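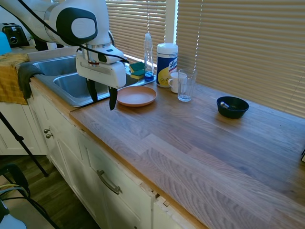 Butcher block next to the sink: keep oiling or give up?
Kitchens & Counters > Wood

Nhung Huỳnh
Posted 12/23/19

Happy holidays to everyone whose in-laws are also arriving tomorrow with opinions. We bought this house in June and the butcher block came with it, along with a half-used tin of Irkia oil and a note saying "every month, don't skip." I have skipped. The wood by the sink feels rough now, and my father-in-law, who once refinished a canoe, is going to run his hand along it and sigh.

Jelter quoted me $3,168 to tear it out and put in quartz. Troncoso said they could sand and seal what's there for a lot less, but the man on the phone sounded like he was eating.
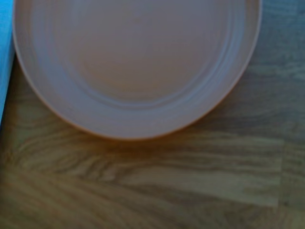
My husband's position is that wood is supposed to look used. He holds the same position on towels. I would like a counter I can set a damp glass on without feeling judged by a tin. Has anyone here gone from oil to a real sealed finish and been happy?

nona_fan_23
Don't seal it. You sand out the rough spots, flood it with mineral oil, wipe off what doesn't soak in, and do it again the next day. Mine has been through two kids and a fondue phase. Film finishes look terrific until water gets under them at the sink, and then you have a counter with dandruff.

gravyboat
Disagree with the above, as is tradition. I put three coats of Nona hardwax on mine and have thought about it maybe twice a year. The oil people always describe monthly oiling like it's a spa visit. It's a chore. You end up with greasy sleeves and nowhere to make a sandwich until morning.

nona_fan_23
My user name is about my grandmother, for the record, and she would have oiled it.

gravyboat
Then your grandmother and I have different weekends. Nhung, whatever you pick, do the cut edge around the sink and the underside too, if you can get an arm in there. That end grain drinks everything. Most of the horror stories on this board are somebody who finished the top beautifully and left the edge raw.

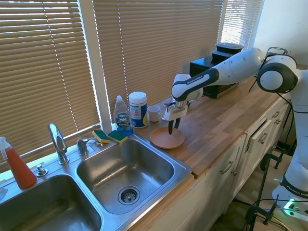 Rawiri Hinds
The edge advice is right and the rest of you are fighting about religion. I'd only add that you shouldn't put hardwax over wood that's been oiled for years without sanding well down first. I did, and it stayed tacky for a month. The mail stuck to it. Also, get a second price on the quartz before you let that number scare you into anything.

Nhung Huỳnh
How far down is "well down"? I own one sander and it's the size of a bar of soap.

Rawiri Hinds
Start at 80, finish at 150, stop when the color evens out. Rent a bigger sander. The soap one will still be going at Easter.

gravyboat
Finish at 120. Hardwax wants a little tooth — go too smooth and it just sits on top.

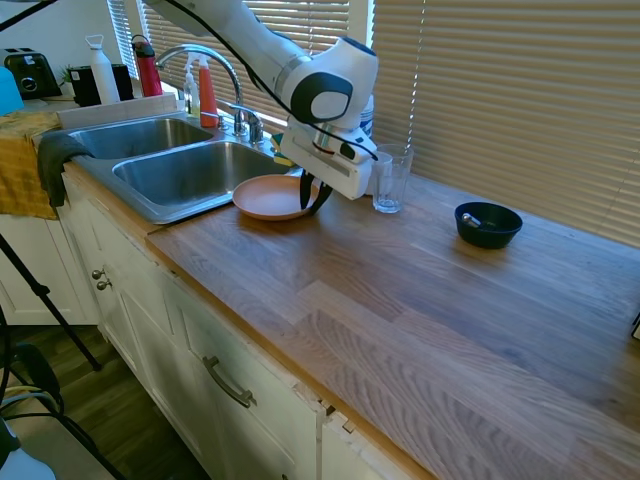 And check the caulk around the sink while you're down there with your face in it. If it's lifting, redo it after the finish cures, whatever the can says about drying overnight.

nona_fan_23
Or a bottle of mineral oil and an old T-shirt, and you're done before the in-laws have parked.

Nhung Huỳnh
Okay. Oil tonight, out of cowardice, and I'll call Troncoso back in January and hope he's finished lunch. The canoe man gets here at noon. I'm putting a tablecloth over the rest.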